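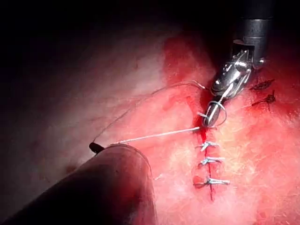
*Suturing in progress: three knots tied along the incision, with the needle driver and a loop of suture at work on the next throw.*

**FOR RELEASE: 26 November 2020**

# Student suturing team from Ikberg opens its robot project to new members

Hi everyone! I'm Thiện Đồng, and I run the surgical robotics club at Ikberg College. I usually leave announcements to the college office, but they told me I could write this one myself, so you're getting the long version.

Our club is entering the student round of the Prarel Challenge, and we're taking on the suturing category. Teams have to program a pair of robotic instruments to close an incision with a row of separate knots. The judges look at spacing, tension and how tidy the tails are (I have become very picky about tails, ask anyone on the team). We have 6 students on it right now, most of them from mechanical engineering, plus a biology major who knows more about tissue than the rest of us put together.

If you've never tied a surgical knot, try it with a shoelace and two pairs of tweezers. You wrap the thread around one tool, grab the loose end, pull it through and snug it down without yanking everything out of line. Then you do it again the other way. Now write code for that! The loop is what eats our evenings - too small and the jaws can't get through, too big and it slides off before you've grabbed anything.

So far this term we've logged 444 practice throws, and every one of them is written up in the club notebook. We group them by how the thread was held and where the needle was pointing, and we go over the messy ones together on meeting nights. I love those meetings. People argue about thread angles like they're arguing about football.

The team is called Lastesex, a name the founding members picked long before I showed up, and we're keeping it. Our workspace is in the Hà Building, room 122, down the hall from the machine shop.

We have 2 open spots for the January term. You don't need to have touched a robot before, but you should be okay with blood and with redoing the same small thing many times over. Some Python helps. Steady nerves help too - the thread will test them.

To apply, send a short note to the club through the Ikberg student activities desk and tell us about something fiddly you've built, fixed or sewn. Local reporters and high school science teachers who'd like to sit in on a practice session can use the same desk.

**Contact:** Thiện Đồng, Surgical Robotics Club, Hà Building, room 122, Ikberg College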